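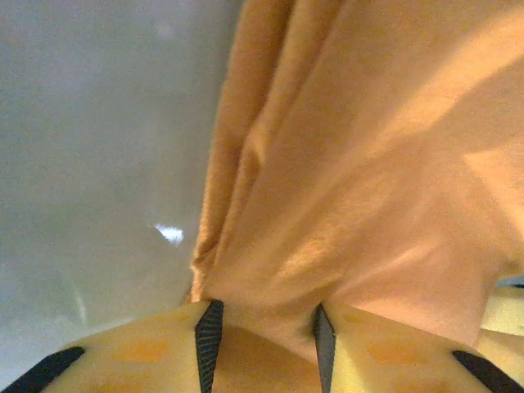
Pale yellow fingers take hold of a piece of orange fleece during the gripper comparison at Grondura.

News > Local > Technology

January
By Josué Conceição

Folding the washing is nobody's favourite chore, and it happens to be one of the harder jobs you can hand to a robot arm, as the small team at Grondura has been finding out over the summer holidays. They have been putting two sets of gripper fingers through the same cloth-handling trials, one from Clanov and one from Gavska, and were kind enough to let me sit in for a morning (with a very good cup of tea, I should add).

The idea is simple enough to explain over the back fence. Each set of fingers gets 100 tries at picking up a piece of fabric, and every try is marked as a clean grab, a slip or a miss. The team had got through the first 72 with the Clanov set when I arrived, and the favourite fabric for causing trouble was fleece, which bunches up nicely but likes to bring its neighbour along for the ride if there are two layers lying together.

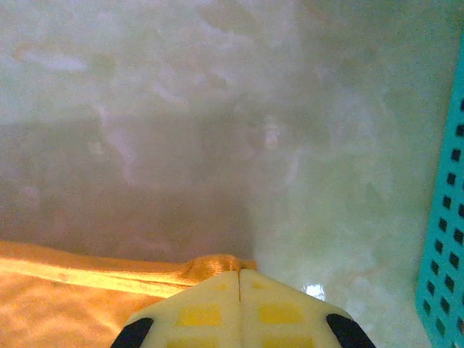

Shiny surfaces are the other headache. Glare can fool a wrist camera into seeing an edge where there isn't one, so the team is also trying out two controllers to see which copes better when the light changes through the day. The newer of the pair, called Honorato, checks the camera view 30 times a second and will ease off if the fingers close on less cloth than it was hoping for. The older one just carries on, bless it, and has to be told to start again.

Price comes into it too, of course. The whole program has a budget of $3,000 for fingers and spare pads, and the softer pads are expected to wear out sooner, so the winner won't be picked on clean grabs alone. The Gavska set goes on the arm next, with the same fabrics in the same order, and after that everyone is looking forward to a go at tea towels and odd socks.

Grondura plans to put its full results on the noticeboard in the front office once both sets have had their turn, and visitors are welcome to come in and read them from 10 am.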